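4.3 Washing denim and heavy cottons

Use the Heavy program on your Claltine washer for jeans, canvas and work trousers. Maximum load for this program is 2 kg.

1. Empty all pockets. Close zippers and fasten metal buttons.
2. Turn dark garments inside out.
3. Add detergent to the left compartment. Do not fill past the line.
4. Turn the dial to Heavy and select Cold or Warm. The default colour setting is Cold.
5. Set the spin speed to 400 rpm for stretch fabrics.
6. Press Start. The door locks until the cycle ends.

CAUTION: Do not wash items soiled with petrol, solvent or cooking oil.

7. Lay each pair flat with one leg over the other and smooth the seams by hand before hanging.
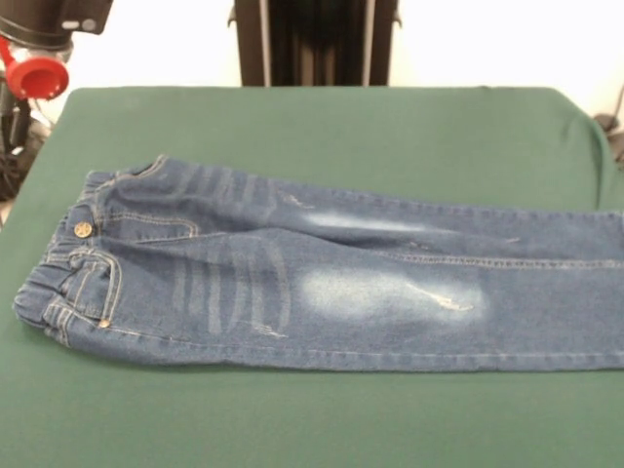

4.4 Cleaning the lint filter

Switch the washer off at the wall. Unscrew the filter cap slowly and keep a towel underneath.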